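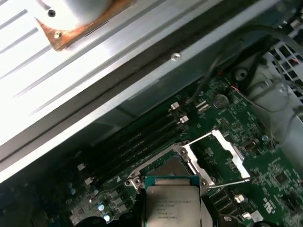 Dilruba Miah wrote in after the last issue to say that I was being unfair, that a machine which can fit a processor can surely be trusted to empty a dishwasher, and that I'd be eating my words by March.

I don't think I will. I've spent a good part of this winter hearing how close we are, and I'd like to set down why I'm still unconvinced, starting with the processor.

Putting one into a board is a fiddly job. The socket has to be open, the lever out of the way, the chip the right way round and level. Then it must be let go of gently. Anyone who has bent a pin knows the feeling. So I can see why people in the trade like it as a test, and why a pair of robot fingers holding a chip over a socket makes visitors go quiet.

But look at what has been settled before the arm moves. It's one part going into one place, and the maker of the socket has already worked out to a hair where it should sit. The memory slots have latches at the ends. Everything inside a computer was drawn by somebody who wanted it to fit together. My kitchen wasn't.

Kumudini Liyanage, who runs the repair bench at Skuston, let me sit in for a morning on their trials. They logged 275 attempts at seating a processor, all on the same model of board, and 76 of them needed a person to step in. She thought that was decent. I thought about what I'd say to an apprentice with that record. She also told me that a clean run took around 33 seconds from picking up the chip to letting go, and that she can do it in less while talking to a customer, which she then did.

What the log doesn't cover is the rest of the job. Getting the case open. Finding the screw that rolled under the bench. Moving a bundle of cables to one side and having it spring back. Deciding that the old paste needs another wipe. Noticing a smell. I asked whether the arm would be trying the cables next and was told they were "on the list", under fans.

Cables are the bit I'd watch, by the way. They sag and twist, and they never lie the same way in any two machines. If somebody shows me an arm that can tidy the wiring in a case it hasn't met before, I'll take that far more seriously than another chip in another socket. It's much nearer to laundry.

Which brings me to the home. Relo are still promising a kitchen helper and still won't give a price. Rafsan Seneviratne saw it at their open day and reports that it put 2 mugs on a shelf and then stopped for a restart. He was told the light was wrong. The light in my kitchen is wrong from October onwards.

I don't want to be sour about all of it. A machine that does the dull middle part of a bench job, with someone next to it for the awkward ends, might well be worth having, and Kumudini would like one for the days when they have a whole pallet of identical office machines to refit. That's a fair use. It's a long way from the dishwasher, though, and I wish the brochures would say so.

Dilruba, the offer stands. If anyone can get an arm to unload mine, cutlery basket included, without me tidying up first, I'll print your letter in full and pay for lunch.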